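## 3.2 What we bought, and what we'd buy differently

I'll be upfront that this section is mostly about money, so readers who came for the policy results can skip to Section 4. When we wrote the proposal, the plan was to lease a two-armed mobile robot from Drumier and drive it into people's homes to fold laundry. The quote that came back in May was £3489 a month before transport, and that was for one machine, which could be in one home at a time. Our whole equipment line would have gone before we'd recorded a single sock.

So we did what a lot of small groups do and split the problem in two. The robot stays in the lab at Bimurwood, where we already had floor space and a power supply that could cope with it, and the demonstrations get collected by people holding grippers in their own bedrooms. That changed the shopping list completely! Suddenly we were pricing hand-held units, spare finger pads, storage cards, chargers and padded cases — all of it cheap next to an arm, and all of it easy to forget.

The hand-held units came to £2253 for the first batch, ordered through Brisoleo. We had budgeted for the grippers and pretty much nothing else, which was my mistake. Soft pads are a consumable and should have had their own line from the start (we'd filed them under 'sundries', along with the tape). Postage both ways was missing too. We also hadn't allowed any paid time for checking recordings, and checking is slow work if you do it properly.

The other thing I'd plan for sooner is what actually gets folded. Our first list was thirty matching white towels, bought new, because they were easy to cost and easy to compare. The trouble is that homes are full of dark fleecy things on patterned covers, with other washing piled up next to them, and a dark cloth against a busy print is a very different job for a vision model. We dropped the towels after the pilot and spent that money on paying participants to work with whatever they had, on whatever surface they'd normally use. Figure 3 gives a fair idea of the sort of workspace we ended up budgeting for.
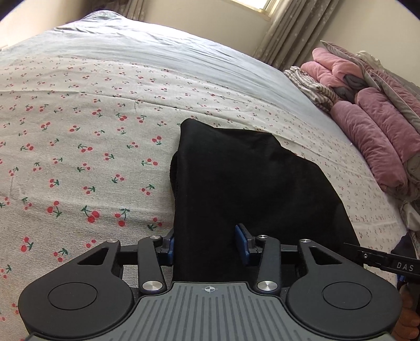

**Figure 3.** Hand-held gripper with blue pads at a folded black cloth on a cherry-print bedspread; more folded bedding lies to the right.

For the second round we've costed each home as a kit: grippers, a set of spare pads, cards, a case, return postage and 30 minutes of paid checking. Hepburn, our partner site, uses the same sheet with its own prices, and so far the two versions line up well enough that we can share orders. We've kept a small pot back for an arm lease near the end of the project — shorter than the one Drumier first quoted, and only once there's a trained policy worth putting on it.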